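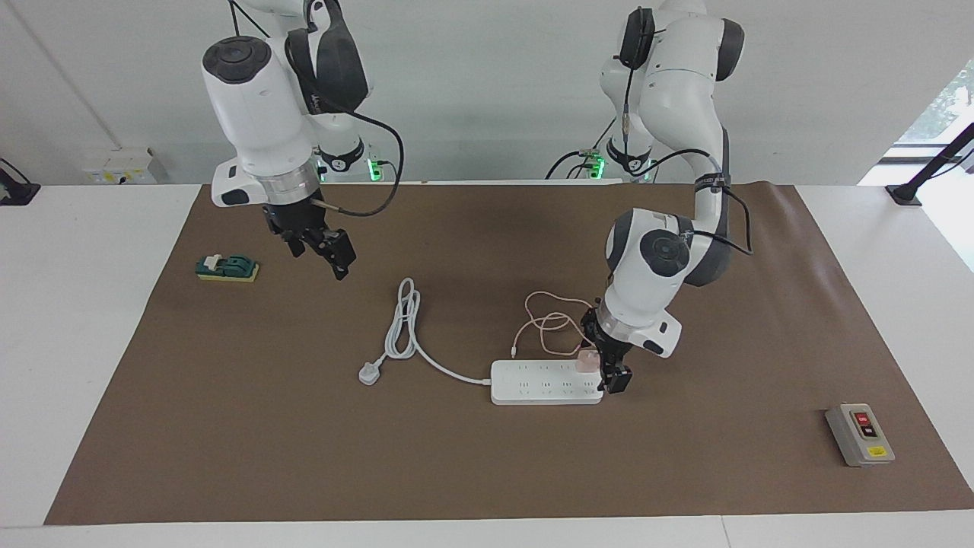 How to set up one power strip for a work table

My work table had for a long time three extension cords under it, and each of them had one free socket in a place where I could not reach. Last September I took all of it away and began again with one strip on top of the table. These are the steps I follow now, also when I help friends with their tables.

What you need

A white or light power strip with enough sockets
A sheet of brown paper or a thin mat
Your chargers, all of them, also the ones from the drawer
Masking tape and a pen
Velcro ties, 6 is enough for most tables

Step 1. Clear the table and put down the paper

Brown paper protects the top and makes small things easy to see. Mine is from a roll by Kettani, but wrapping paper from the post office is as good. Let it cover most of the table and smooth it with your hand.

Step 2. Place the strip near the middle

Lay it from left to right, so that you see all the sockets at the same time. Do not connect it to the wall yet. Later you can move it to the back edge, but for sorting, the middle is more comfortable.

Step 3. Read the label under the strip

Turn it over and find the maximum load in watts. Then add the watts of everything you want to connect. Phone chargers need very little. My total was 1,081 watts, mostly from a small heater, and Severin Rainer told me to give the heater its own wall socket. I did it, and I recommend the same to you. Never connect one strip to another strip.

Step 4. Begin at one end

Put the charger you use every day in the last socket at one end. A pink plug, like the one at the right end of my strip, is found quickly even in the evening. Hold the body of the plug when you put it in or take it out, and do not pull on the cable.

Step 5. Leave space for the big adapters

Wide adapters cover the neighbor socket. If your sockets come in groups, put one wide adapter in each group and fill the small plugs after.

Step 6. Mark the cables

Fold a piece of tape around each cable, 5 cm from the plug, and write the name of the device. Nesma Hamdy uses colored cables instead of tape, so she has less to write.

Step 7. Tie the extra length

Make loose loops, as wide as your hand, and close them with a tie. Tight bends will damage a thin charging cable with time. Keep the part that goes to the phone free.

Step 8. Connect to the wall

Check that every plug sits fully in its socket, then connect the strip and test the devices one after the other. If a plug or the strip feels hot after 28 minutes, disconnect it and look at your watts again.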